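Skerard Bench Marking and Handling Kit for Hand-Held Grippers

Supplied by Dramance

If your crew works with hand-held grippers, you already know how quickly a bench fills up with small parts, loose labels and three different opinions about where things go. The Skerard kit sorts that out, and we're really pleased with how the new edition came together! It gives you one written practice for labelling, checking and storing your tools, plus the bits you need to follow it from the first shift.

Every gripper gets its own entry in the logbook, its own label and its own colour on the storage board. Labels go on flat faces only, well clear of the finger pads and anything that moves. Markers are checked before each session — a lifted corner or a scratch means the marker comes off and a fresh one goes on.

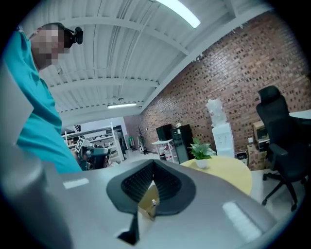 Two hand-held grippers at work, with labels kept to the flat upper face of the housing and a square marker along the top edge of the second tool.

The handling card is the part people ask us for most. It covers small objects such as caps and bits of cardboard, which like to slip down between the pads. Stop, open the fingers fully, clear the slot, then carry on. Head-mounted cameras have a card too: strap snug, lens forward, cables tucked away, and a stretch break every 40 minutes.

What's in the kit
Practice guide, spiral bound, 2 copies
Blank labels, matte white, 294
Logbook with room for 3000 entries
Handling cards, laminated
Storage board with colour tabs

The guide is our own shop practice and sits alongside your local workplace safety rules. Where the two differ, follow the local rules.

Refills for the Wikden label dispenser fit this kit as well. If you have the older Pryor board, keep it — the new tabs clip straight on. The next printing of the guide is due in March, and kit owners get the revised pages at no charge.

Page updated 2024-01-10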